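Looking After a Handheld Console and Its Games at Home

Household tips > Electronics and hobbies 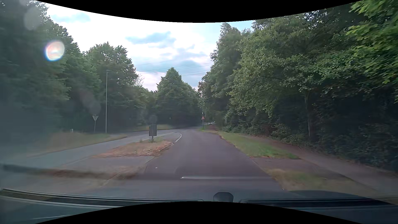
The road bends left between the trees, with a grassy island beside the lane.

We moved to Fellcombe four years ago, and in our house there are now three handheld consoles, two of them old enough that the shops do not sell parts for them any more. My children play on them, I play on them when the children sleep, and my brother-in-law repairs them for his friends at our kitchen table. From all this I have learned some habits. I wrote them down first for my sister and now I put them here.

I am not a technician. Where the manual of your console says something different, please follow the manual.

Cleaning the screen

Switch the console off completely, do not leave it in sleep mode. Blow the dust away first with a small rubber blower, the kind that is sold for camera lenses. If you start with the cloth, you push the dust over the screen and make fine scratches.

Then take a dry microfibre cloth and wipe in straight lines from the top to the bottom. For finger marks, put a little distilled water on the cloth, never on the screen. Window cleaner must stay in the cupboard. It can damage the coating, and on my first console it left a cloudy area in one corner which I could see in every dark game.

I wash the cloths by hand with plain soap and hang them up. Fabric softener leaves a film on them and after this they only smear.

Sticky buttons

Most sticky buttons come from juice, biscuits or hand cream. With the console off and the battery out (if yours comes out), dip a cotton bud in isopropyl alcohol, press it almost dry against the edge of a saucer, and go slowly around the button. Press the button several times and go around again with a fresh bud. Wait one hour before you switch on.

For the gap between the two halves of the case I use a wooden toothpick. Metal pins slip.

The analogue sticks are more delicate. I clean only the rubber top and the ring around it. If the character in the game walks by himself, look first in the settings for calibration, before you think about opening anything. Many people buy a new stick when they only needed this menu.

Batteries

The battery is the part that suffers most from being forgotten. If you will not play for some months, charge it to the half, switch the console completely off and put it in a place that is cool and not damp. I write in the calendar to look at it again in December. An empty battery which lies for a year in a drawer sometimes does not wake up.

Do not charge under a pillow or on a thick blanket. My son liked to do this. Now the charging place in our house is an old ceramic tile on the bookshelf, and the rule is that consoles sleep there and not in beds.

If the back of the case is not flat any more, or the screen lifts a little on one side, the battery may be swollen. Stop using it, do not charge it, do not press on it. Ask at your recycling point or a repair shop what to do. It must not go in the kitchen bin.

Memory cards and the small cartridges

Game cards are so small that they disappear in the sofa. We tried many boxes. The best for us was a pill organiser of the brand Salus from the chemist, with a lid for every little compartment. I lined the compartments with thin felt. On the lid I stuck a strip of paper tape and wrote the names in pencil, so I can change them when a game is finished and goes to the cousins.

Clean the contacts of a card only when it is not being read. A dry cotton bud first, and if this does not help, a tiny amount of the same alcohol. Please do not blow in the slot with your mouth. We all did it as children, but there is moisture in the breath.

How much space is there really

Before I buy a download game I look at the free space. The console and the shop do not always count the same way: one of them says that a gigabyte is 1,000 megabytes and the other says 1,024. For this reason a card always looks smaller in the console than on its packet. You did not buy a false card (although these exist also, so keep the receipt).

My method is simple. I keep a paper list inside the console case with the name of each game and its size in megabytes. The largest of ours is 3,785, and when somebody wants something new, they look at the list and decide what to remove. Small games from independent makers are often the most friendly for this. My daughter has a whole row of them and together they need less space than one big racing game.

Before you delete, check if the saved game is deleted together with it. On some consoles it is, on others it stays. I lost a farm this way, with all the cows.

Saved games: make a copy

Choose one fixed moment for copying. We do it when we change the bed linen, because this comes regularly and I never forget it. Connect the console to the computer, copy the saves in a folder with the date in the name, and keep the last three folders. Older ones can go.

Passwords of the game accounts I keep in a notebook with the insurance papers. If the console breaks and you buy another one, the password is what brings your downloaded games back.

Cases and storage

A hard case is better than a soft one if the console travels in a school bag. I bought two from Limemier, and the zip is good, but the inside net is too loose for small cards. I sewed a line of stitches through the middle and now it holds.

For cables, cut the tube from a roll of kitchen paper in two, fold the cable and push it in. Write on the outside which cable it is. Do not wind a charging cable tight around its plug. It breaks inside, near the end, and the outside still looks like new.

Little packets of silica gel from shoe boxes are useful in the drawer where the consoles lie. Keep them away from small children and pets.

Buying a used one

Take a charged game card with you, or ask the seller to start a game while you are there. Try every button, both sticks, the sound with and without headphones, and the charging socket. Move the plug very gently; if the charging sign comes and goes, the socket is tired. I paid 35 pounds for our second console with a tired socket, and my brother-in-law needed a whole evening to replace it.

Ask also that the seller signs out of his account in front of you. Some functions do not work if the old account is still inside.

Reader comments

Sang-wook Tak
The pill organiser is a very good idea, thank you. I used a box for fishing hooks before and the cards were sliding from one part into the next. Which felt did you take, the one with glue on the back?

Marianna Zawadzka
Without glue! I had the self-adhesive one and in summer the glue came through and I had to clean six cards with alcohol. Cut it a bit too large and it stays in by itself.

Zieliński
I would add one thing about the screen. If you put on a protective film, do it in the bathroom after somebody had a hot shower, when the steam has gone down. There is much less dust in the air. My wife taught me this and I had no bubbles in the last one, only a hair, and the hair was from me.

Sang-wook Tak
Good tip, I will try it at the weekend. And my condolences for the cows.

Contact | Copyright Fellcombe Home Notes | Last updated March 31, 2021 | Back to top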